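Foro Familias viajeras > Alojamiento > Casa rural con niños pequeños: ¿Denau o Hurberg?

marlu_78
16 de julio de 2020
Hola a todos! Este verano nada de aviones, así que buscamos casa para una semana con dos críos de tres y cinco años. Dudo entre Denau, que está en el valle, y Hurberg, que está arriba del todo. Mi marido quiere montaña y yo quiero no pasarme el día en el coche. ¿Alguien ha estado?

tejoverde
Hurberg sin dudarlo. Estuvimos en marzo del año pasado y dormíamos con manta, una gloria. Está a 1.009 metros y se nota muchísimo por la noche. La carretera tiene curvas, sí, pero en media hora estás.

Pili_Cosau
Media hora si no se te marea nadie, tejoverde. Nosotros paramos 3 veces y acabé lavando la sillita en una fuente. Con niños de esa edad yo me quedaba en Denau, que tiene panadería, farmacia y un río donde casi no cubre.

tejoverde
Bueno, mujer, eso es cosa de cada niño. Los míos iban cantando. Y el río de Denau en agosto se pone hasta arriba de gente, que eso también hay que decirlo.

Pili_Cosau
Los domingos. Entre semana vas por la mañana y estás tan ancha.

marlu_78
Jajaja no os peleéis! El pequeño se marea hasta en el ascensor, o sea que voy viendo por dónde van los tiros. ¿Alguna casa concreta en Denau?

Adelmo Longo
Nosotros repetimos en Casa Jin, a la salida del pueblo por la carretera de Cosau. Reservas por teléfono y te piden señal. La cocina es pequeña y el agua caliente tarda lo suyo (dúchate antes que los demás, consejo de amigo), pero el patio da sombra toda la tarde y puedes bajar andando al río – con chanclas no, que hay un tramo de piedras. Llevad juguetes y cuentos de casa para la hora de la siesta, que a las cuatro no hay quien pise la calle.

tejoverde
¿Casa Jin no es la que está pegada a la carretera? A mí el ruido me mataría.

Adelmo Longo
Pasan dos tractores y el del pan. Pide las habitaciones de atrás y listo. Ah, marlu, y si os llueve un día no subáis a Hurberg, que con niebla no se ve nada. Mejor tarde de mesa en casa, con los peluches y los libros por medio, y al día siguiente ya se madruga para ir al río. 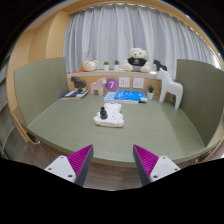
Y lleva escarpines para los críos, que en la tienda de Denau los números pequeños vuelan en julio.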